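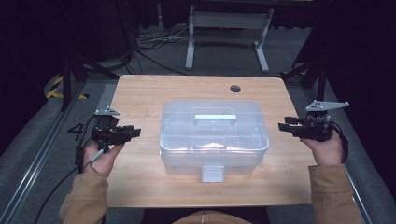 Buy the Table First

Every September, when the budget sheets come around, I get a few calls from people at small companies who want to start teaching robots to handle ordinary objects, and they nearly always open with the same question. Which arm should we buy? I love these calls (I really do, I could talk about arms all afternoon), but by the end of them I have usually talked the person out of buying one, at least until spring.

My own education in this came at Skemena, where we spent most of our first year's money on two very handsome arms and then discovered we had nothing to put them on, nothing to teach them with, and no line left in the budget for either. They sat in their crates for 12 weeks. I used to walk past them with my coffee and feel a little sick.

So these days I tell people to begin with a pair of hand-held grippers, one for each hand, and a person who is willing to wear a jacket in a chilly room and work at a table. You can learn a great deal about your job that way. Take a plastic storage box with a carrying handle on the lid and a latch on the near side, the sort of thing you would keep buttons in. Ask someone to handle it with two sets of black plastic fingers in place of their own and you will start having very useful conversations about finger shape and reach, and about whether your task is the one you thought it was when you wrote the proposal.

And then please, please put money aside for the dull things! Cables, brackets, stands, rails, floor tape, curtains, a decent table with a hole in it for the wires to go down. I have read a great many equipment plans and I can count on one hand the ones that had a line for cables, yet I have never been in a working room that didn't have a tangle of them on the carpet. My friends at Hunitz now set aside a separate pot for what they call floor money, and they spend every cent of it, and they are the calmest group I know at the end of the year.

The other thing I would plan for is people's time, and I mean real hours with real wages attached. If you want 100 good tries at a task, you are paying for someone's arms and attention through all of them, plus the bad tries, plus lunch. A plan from Vinard crossed my desk with 60 percent going to hardware and not a word about who would be standing at the table. I sent it back with a long and I hope friendly note.

I know the argument against all this. Equipment money often has to be spent by a certain day, and an arm is easy to explain to a board in a way that a roll of striped tape is not. I have made that argument myself, loudly, and I still think it has something to it. If the money truly will vanish, buy the arm. But ask first whether you can split the order in two, and let the table go in the first half.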